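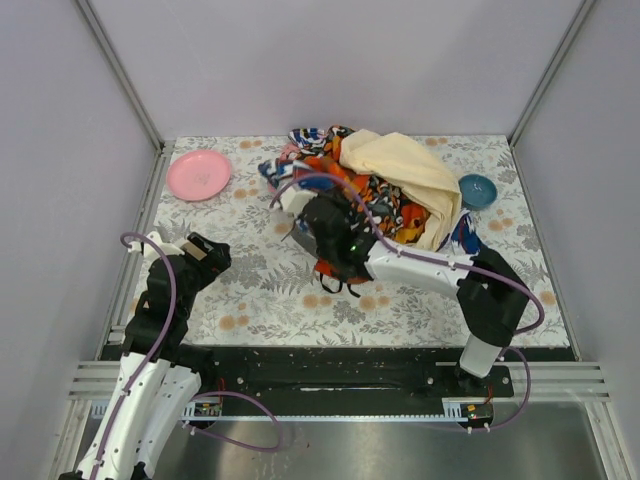 **Laundry pile on the table - fold there or move it?**

**ortner_kitchen**
We moved into a smaller place in January and the table is now where the clean clothes end up. By evening there's a heap in the middle, mixed up, and the dishes get set out on either side of it. I fold some, run out of time, and shove the rest over so we can eat. Does anyone have a routine that works in a small apartment? There's no room for a second table, and the bed is taken because my husband works nights.

**mapleside**
Don't put clothes on the table at all. Get a basket and leave everything in it until you have time to fold. I keep mine on the dryer.

**ortner_kitchen**
The dryer is in the basement, shared by the whole building. If I leave a basket down there it gets moved.

**Zeyu Xu**
I fold on the table and I think it's fine. It's the right height and my back doesn't hurt after. What helped me was sorting first. Prints and colored things go to one side, plain things to the other, anything with thin straps gets pulled out before it tangles. Then I fold the big pieces and leave the small ones for last. One load takes me 30 minutes if I don't stop.

**pat_in_prustham**
30 minutes for one load? Hang the shirts straight from the dryer and you only have half of it left to fold.

**Zeyu Xu**
I have one short closet rod. Not everything can hang.

**dusty_rhoads**
I'd worry about the tablecloth. A printed cloth with a white background shows everything, and if there was sauce on it at lunch you've now got sauce on a clean shirt. I take the cloth off, wipe the table, fold, then put it back.

**mapleside**
That's three extra steps. She already said she runs out of time.

**dusty_rhoads**
It takes a minute. Rewashing a shirt takes a lot longer.

**ortner_kitchen**
I shake the cloth out after meals but I don't take it off. Maybe I should lay an old sheet over it. Plates could go on the counter until the folding is done.

**pat_in_prustham**
Sheet is a good idea - when dinner's ready you pick up the four corners and carry the whole thing off, folded or not.

**mapleside**
So, a basket.

**Zeyu Xu**
A basket doesn't fold flat in a drawer.

**ortner_kitchen**
Going to try the sheet this week, sorting first like Zeyu said. Does a fitted one work or does it need to be flat?

**pat_in_prustham**
Flat. The elastic bunches up.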